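Brudar 526 Nuclear Counterstain

Catalog no. BR-526
Supplied by: Atstead
Form: aqueous solution, ready to dilute
Storage: 2 to 8 °C, protected from light
For research use only. Not for diagnostic or therapeutic use.

Overview

Brudar 526 is a DNA-binding fluorescent dye for labeling nuclei in fixed cells and tissue sections. It does not cross the membrane of intact live cells to any useful extent, so it can also be used to pick out dead cells in a mixed population. The dye is weakly fluorescent in free solution and becomes much brighter on binding to double-stranded DNA. A wash step is optional for most imaging work.

The product is supplied in water and contains no DMSO. Customers moving from a DMSO-based stock should note that the solution will freeze if stored below 0 °C. Freezing does not destroy the dye, but it can cause precipitation, and the vial must then be brought to room temperature and vortexed before use.

Pack sizes

BR-526-S: 100 µL
BR-526-L: 858 µL (low-retention vial)

The larger pack is filled by weight. Both packs come from the same bulk lot where stock allows, and the lot number is printed on the vial and on the outer bag.

Recommended use: fixed cells

1. Fix and permeabilize the cells by your usual method.
2. Dilute the stock in PBS or a similar buffer at pH 7.2 to 7.6.
3. Add enough diluted dye to cover the sample.
4. Incubate for 20 minutes at room temperature in the dark.
5. Image directly, or rinse once in PBS and mount.

The working dilution should be set by titration for each cell type. Start with the dilution printed on the lot sheet and go up and down by a factor of two. Over-staining shows as a faint haze in the cytoplasm, mainly from RNA binding. If this is a problem, treat the sample with RNase before staining – do not simply shorten the incubation, as staining will then be uneven between wells.

Compatibility

Brudar 526 tolerates formaldehyde and methanol fixation. Acetone-fixed samples have given variable results and we do not recommend it there. Glycerol-based mounting media are suitable. Hard-setting media should be tested on a spare slide, since some formulations reduce signal over the first day.

Do not combine with green-emitting secondary antibodies. For multicolor work, pair it with a far-red label.

Handling and safety

As with any DNA-binding dye, treat the solution as a potential mutagen. Wear nitrile gloves, a lab coat and eye protection. Collect waste solution for disposal under your local rules. A safety data sheet is sent with the first order and on request after that.

Storage and shelf life

Unopened vials should be used before the date on the label. Once opened, keep the vial upright and tightly capped. Repeated warming is more harmful than storage time, so split the larger pack into single-use portions if you stain only now and then.

Ordering

Orders are accepted by purchase order or card. Shipment is on cold packs. Please give a delivery contact who can move the parcel to a refrigerator on arrival. Orders for the Pirkunwood area can be collected from our stockroom by arrangement, and Mnguni holds both pack sizes for customers who prefer to buy through a distributor. Pricing is the same from either source.
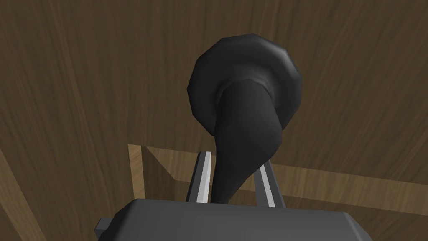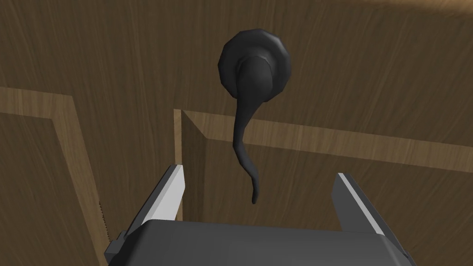 Bulk and custom fills are quoted separately. State the volume, the vial type and whether you need a single lot. Lots can be reserved against a written request, and a sample vial is available for testing before you commit.

Technical questions should go to Jericho Cabrera at Atstead. Include the lot number, the fixation method, the dilution used and the filter set on your microscope. An unprocessed image file is more useful than a screenshot.

Page revised 5 August 2021. Replaces the March version, which gave the storage temperature for the former DMSO stock.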